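About us

Posted in January by the Tekodora office

Tekodora is a small outfit in Gorside. We test home robots and shop-floor machines on ordinary chores and write down what happened. That's the whole job. People pay us to do it, mostly makers who want to know before their customers do, and a few landlords and shop owners who are thinking of buying.

Started in one room over a tyre place in Hokton. Moved when the stairs got too much (try getting a mobile base up two flights). Now we have a ground floor unit with a loading door, and the use of a few furnished flats nearby. Kettle in the corridor, please bring your own mug.

What we test. Tidying, wiping, folding, fetching, stacking shelves, emptying crates, sorting returns. We keep a list of 231 chores and it gets longer every time somebody goes home and does their own washing up. Each one gets 20 tries per machine, same start, 30 minutes at most. No coaching. If a person has to step in, it's marked as a person stepping in, even if it was only a nudge.

The shop-floor side is further on. Crates are all one size, the floor is flat, the light stays the same. Machines like that. Homes are the hard bit, and the living room is worse than the kitchen in our experiance. Things end up there that belong in four other rooms. 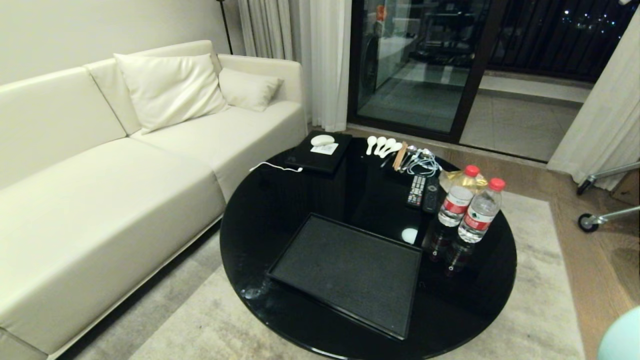
Can a robot clear a coffee table yet?

Part of one. The better machines will pick up a bottle or a remote most of the time, but they are slow, they struggle with thin cables and crumpled wrappers, and they rarely know where a thing ought to go afterwards.

Shiny black tops are a pain as well. Reflections confuse some of the cameras, and a machine will reach for a bottle that is really only the mirror of one. Soup spoons, chopsticks, earphones in a tangle, a mouse left on a laptop lid: all easy for a tired adult, all seperate problems for a gripper. We score them one by one, then the whole table together. The whole table score is always lower.

Our long-running project is called Mathias. It's a log of 600 household sessions, the good and the bad, kept in plain tables so a buyer can read it without ringing us. Makers don't get to take their bad days out. A couple have asked. Still no.

What we don't do: sell robots, build robots, take a cut on sales. We don't do stairs at the moment either, or anything with hot oil, or pets.

Visits are by arrangement, mornings best, after 9.30. Come in by the loading door, the front one sticks. If you've got a chore you think we've missed send it in, two lines is plenty. Ironing is already on there, and so is changing a duvet cover.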